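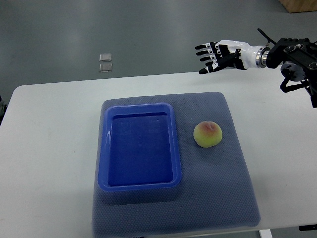 A robot hand above a white table

Print this post | E-mail this post

22 Sep 2018

I read the whole council agenda again this month, all 125 pages of it, and then I went and sat through the meeting. The item I cared about was the proposal to cut the number of wards in Kumholm from 11 to six. It passed first reading with very little talk.

The staff report says fewer wards will save money. The saving is five councillors' pay and a bit of office space. The report doesn't say what happens to the work those five people do now. Someone still has to answer the calls about snow clearing and the broken light at the Amrani Road crossing. I asked about that in question time and was told it would be looked at in the second phase. There is no date for the second phase.

Mererid Penry spoke for the motion. I voted for her last time and I may again, but I thought her case was thin. She said residents want a leaner council. I'd like to know which residents. The survey had 111 replies, and one of the questions was "Do you support a more efficient council?" Everyone supports that. You could put the same question to people about their dishwasher.

Nour Nimri spoke against, and she had clearly done the reading. Her point was that Nuvau and Sistau would end up in the same ward, and they have very little in common. Nuvau is mostly farms and the old mill housing. Sistau is new streets and has twice as many voters. Whoever runs there will knock on doors in Sistau and drive through Nuvau on the way home. That's my wording, she was more polite.

The mayor gave each speaker up to 20 minutes and most used three or four. Two councillors said nothing at all and voted yes. I don't mind people voting yes. I do mind when I can't tell my neighbours why their own councillor did it.

I should say where I stand. I don't think 11 is a magic number. Some of the wards are lopsided and the lines haven't moved in a long time, so I'd be fine with redrawing them. I could probably live with nine. My complaint is that the number was picked first and the map was drawn to fit it. The map in the agenda is also very hard to read - the colours for two of the new wards are nearly the same grey when you print it.

There is a public hearing before second reading, and then a final vote in February. Written comments go to the clerk's office and you have to put your street address on them or they won't be counted. I'm sending mine this week. If you live in Nuvau I'd suggest you do the same, whichever way you lean.

The parking bylaw was put off again. I'll write about that when there is something to write about.

Print this post | E-mail this post

Recent posts
Why the budget meeting ran so late
Amrani Road crossing: still waiting
Who pays for the Sistau storm drains?
Notes from the school trustee debate
Lawn signs and where you can put them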